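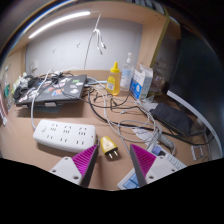

Figure 2.1 Hand-held gripper with the fingers open, in front of a two-pin plug adapter beside a power strip.

Chapter 2
Comparing Hand-Held Grippers

A gripper should be tested on the objects it will meet in use. Small electrical parts are a hard case: the prongs are thin, the body is short, and cables often lie close by. This chapter compares two finger designs, the Allia and the Etetti, using trials recorded at Clelevholm by Mio Matsuda.

Each design was given 3,429 attempts. An attempt counts as a grasp only if the part is lifted and held – contact alone is scored as a miss. The Allia fingers reached 3,171 grasps. Section 2.1 defines the scoring rules, and Section 2.2 covers camera placement. The 35 objects in the Sakamoto set are listed at the end of the chapter.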